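I'll own up to being fond of the Ilora divided basket before I start, so take the five stars with a pinch of salt. Abena Odoi picked it for our robotics club in February, when we were getting ready for the Gosselin student round and needed something awkward for the two arms to pack with jars and bottles.

It's a woven wicker thing with a thick rim, one wide compartment across the back and three narrow ones running to the front. Those narrow ones are the making of it! A gripper has to come in at a decent angle or it catches the weave, and our students (15 of them this year, bless them) have learnt more about wrist angles from it than from any of my slides.

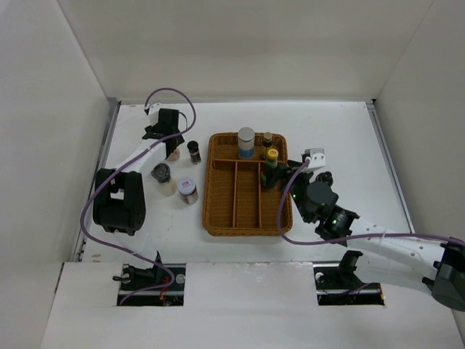
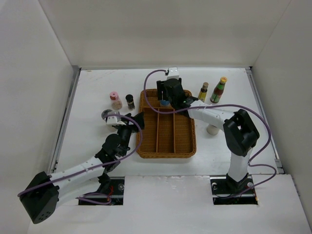
We did try the Stalent plastic tray first, and it slid about every time an arm brushed it. The Ilora stays put far better, though Abundio Lozano still wants rubber feet on it and he may well be right. My other grumble is the braided rim — lovely to look at, but it swallows a fair bit of the opening, and fat jars need a very straight drop.

Would I buy another? Yes, and I've asked for a second so the younger group can stop queuing on Thursdays.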